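Esstisch und Geschirr: Galerie zur Bestandsaufnahme

Bestand Wolde, Bereich Essen. Stand: Februar. Zusammenstellung und Texte: Yevdokiia Karpenko

Die Galerie dokumentiert das Tafelgeschirr aus dem Haushalt in Wolde, soweit es auf dem Esstisch ausgelegt und sortiert wurde. Erfasst werden Form, Dekor und Stapelbarkeit. Angaben zu Herstellern fehlen, wo keine Bodenmarke dokumentiert ist. Schränke, Gläser und Besteck sind in eigenen Galerien abgelegt.

Der Bestand ist nicht einheitlich. Er setzt sich aus mindestens zwei Dekorgruppen zusammen, die im Alltag gemischt verwendet wurden. In der Liste stehen sie getrennt, im Schrank stehen sie weiterhin nach Durchmesser. Wer ein Teil sucht, geht über die Positionsnummer und nicht über das Dekor.

Hinweise zur Erfassung

Jedes Teil wird einmal von oben und einmal von unten geprüft. Notiert werden Randabplatzungen, Haarrisse, Abrieb im Dekor und Besteckspuren in der Mulde. Aufglasurdekore sind gegen Abrieb empfindlicher als Unterglasurdekore. Bei Unsicherheit gilt das Teil als Aufglasur und wird mit Zwischenlage gestapelt.

Der Durchmesser wird über den Rand gemessen, an zwei Stellen im rechten Winkel zueinander. Weichen die Werte voneinander ab, wird der größere eingetragen. Die Fahnenbreite ist ein eigenes Feld, ebenso die Tiefe der Mulde.

Teller und Tisch

Pos. 474 – Zwei weiße Teller, gestapelt, der kleinere oben. Der obere hat eine breite, flache Mulde und einen glatten Rand. Blumendekor mit großer rosa Rose und grünen Blättern, darüber eine kleine gelbe Rose. Am Rand feine graue Schrift, in der Liste ohne Transkription geführt.

Der untere Teller ist größer und gehört zur zweiten Dekorgruppe: rotes Doppelglück-Zeichen, mehrfarbiger Drache, dazu ein Phönix in Blau, Grün und Gold. Als Untergrund dient der runde Esstisch mit Klarglasplatte über weißer Spitzendecke. Weiter hinten eine Reihe mit drei Schalen.
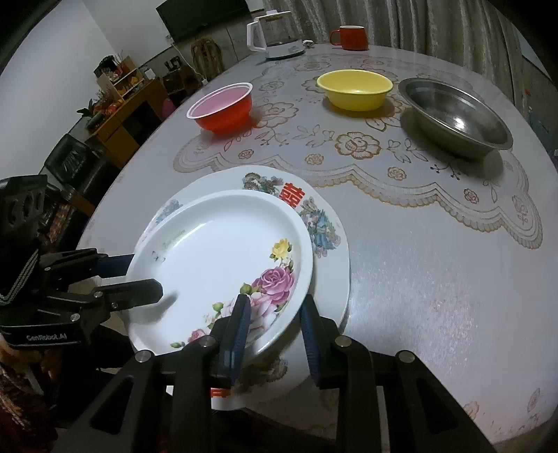 Zuordnung der Dekorgruppen

Gruppe A umfasst die Teile mit Rosendekor, Gruppe B die Teile mit Drache und Phönix. Das Doppelglück-Zeichen (囍) ist ein traditionelles Hochzeitsmotiv. Drache und Phönix treten in diesem Zusammenhang als Paar auf. Für die Datierung eines Tellers reicht das Motiv nicht aus, da es über lange Zeit und in sehr unterschiedlichen Qualitäten gefertigt wurde.

Rosendekore auf Porzellan sind häufig als Abziehbild ausgeführt. Erkennbar ist das unter der Lupe am Druckraster oder an einer leicht erhabenen Kante rund um das Motiv. Der Befund kommt in die Spalte »Technik«, ein Fragezeichen ist zulässig.

Eine Garnitur im strengen Sinn liegt nur vor, wenn Dekor, Scherben und Bodenmarke übereinstimmen. Schalen werden deshalb zunächst einzeln geführt und erst nach der Prüfung von unten einer Gruppe zugewiesen.

Tischplatte und Decke

Glasauflagen schützen die Decke vor Flecken, erschweren aber das Lüften. Feuchtigkeit unter der Platte kann Stockflecken verursachen. Die Auflage wird zur Reinigung zu zweit abgehoben und hochkant auf Filz gestellt, nie auf eine Ecke oder direkt auf Fliesen.

Spitzendecken aus Baumwolle vertragen in der Regel Feinwäsche im Wäschesack. Bei unbekannter Faser wird von Hand gewaschen und flach getrocknet. Das Gewebe ist in dieser Erfassung nicht bestimmt.

Stapeln und Einlagern

Große Teller unten, kleine oben, zwischen den Dekorgruppen immer eine Lage Vlies. Goldhaltige Dekore kommen nicht in die Mikrowelle. Bei der Spülmaschine entscheidet die Herstellerangabe, ohne Angabe wird von Hand gespült.

Für den Transport nach Vovthorpe werden Teller senkrecht in Fachkartons gestellt. Das Packmaterial liefert Purkik. Vlies in Bögen, 400 Stück je Paket. Die Kartons sind an der Stirnseite mit Positionsnummer und Dekorgruppe zu beschriften – die Oberseite ist im Regal nicht lesbar.

Verzeichnis

Die Gesamtliste wird in Skistusico geführt und umfasst 2.000 Zeilen, davon 52 im Bereich Essen. Korrekturen bitte mit Positionsnummer an Yevdokiia Karpenko. Abgleich der Liste samstags, danach ist die neue Fassung abrufbar.

Weitere Galerien: Gläser, Besteck, Küchenschränke, Textilien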